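Good Practice for Glove-Based Demonstration Recording: Progress Report to the Zusgate Fund
Prepared by Ragnheiður Hjaltested, 15 January 2023 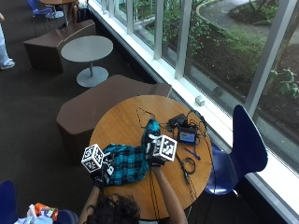
Marker gloves at the table, with a plaid cloth between the hands.

Where we are

The Fund asked us for a set of working rules that any small lab could follow when recording people's hands for robot training. We promised a draft by the end of this period. We have a draft. It is six pages long, and four of those pages are about cables, a proportion I did not foresee when I wrote the proposal and described cabling as "a minor practical matter."

The rules were tested against our own recording work on cloth handling, which went on throughout the period. We logged 1,074 takes of folding, flattening and sorting garments. Of these, 965 passed the checks described below and are in the shared store. The remainder are kept in a separate folder with the reason for rejection written beside each one. I recommend this folder to anyone who feels too good about their methods.

The target for the full grant is 2,000 accepted takes, so we are a little short of halfway with a little more than half the time gone. I would call this on schedule if I were a contractor.

What the draft covers

The draft has sections on consent, equipment checks, marker visibility, the work surface, naming of files, and what to do when something goes wrong in the middle of a take. The last one used to be called "Exceptions." It was renamed "Interruptions" after we noticed that it applied to most mornings.

Marker visibility took the longest. Each glove carries a cube with printed square patterns, and the tracking depends on the camera getting a decent view of at least one face of it. Cloth is bad for this. People lift a sleeve, the sleeve goes over the cube, and for a second or two the left hand has officially ceased to exist. Our first rule said "Keep the markers visible at all times." Everyone agreed with it and no one could do it. The current wording says that a marker may be hidden briefly during a fold, that the wearer should not change a natural movement to avoid it, and that the gap must be flagged afterward. Acceptance improved once the rule described something a human being could manage.

We also require a short still pose at the start and end of every take, hands apart and flat. It costs very little and has saved us a great deal of guessing about where one take stops and the next begins.

Cables, at length

The gloves are wired. The wires run back along the forearms, and the rest of the equipment sits at the far side of the table with its own cords. The draft now says that glove wires must have enough slack for a full reach across the table, that they go back along the arm and never across the palm, and that anything not needed for the take is coiled or removed before recording starts. It also says that pens count as equipment. They roll into things, and a robot that learns to fold shirts does not need to learn about pens.

Compliance with this part is uneven. The person who wrote the rule (me) is among the offenders.

The harder question was how tidy a table ought to be. Steinarsdóttir, our partner on the labeling side, wanted a bare surface and a single garment. The Tetinham group wanted ordinary clutter, on the grounds that the world has some. We settled on two classes of take, "clear" and "lived-in," marked as such in the log. The working area between the hands is kept for the cloth in both classes. Mixing the two without a label is the one thing the draft forbids in capital letters.

Shared rooms

A good part of our recording happens in rooms that other people also use. The draft asks for a notice at the entrance, a camera angle chosen to leave out as much of the room as possible, and a check of every take for passersby before it leaves our own machines. People who have not signed a form must not be identifiable in anything we share. We considered a rule that the room should be booked and closed for every session. Then we tried to book a room.

Windows are a related nuisance. Daylight changes during a long session and the printed patterns wash out when the sun gets onto the table. The rule is to repeat the lighting check whenever the light has plainly changed, with "plainly" left to the operator. Zultex, who lent us a meter, would like a number here. They may get one in the next version.

Money

Spending is within budget apart from gloves and connectors, where we are over. Connectors fail at the wrist, where everything bends. We have moved the difference from travel, which has been easy, as nobody on the project has gone anywhere. A full table of costs is with the Fund's office.

Next period

The draft goes to three outside labs for comment. We have asked them to follow the rules for one week exactly as written before suggesting changes, and to note each time they broke one. Their notes will be worth more to us than their approval.

We then plan to finish the garment set, add towels, and return a revised draft in May. Towels were meant to come first, being simple. They have been moved twice.

One request for the Fund: please let us know whether the final rules should be published under the Zusgate name or ours. We are happy with either — though whoever it is should be ready to receive letters about pens.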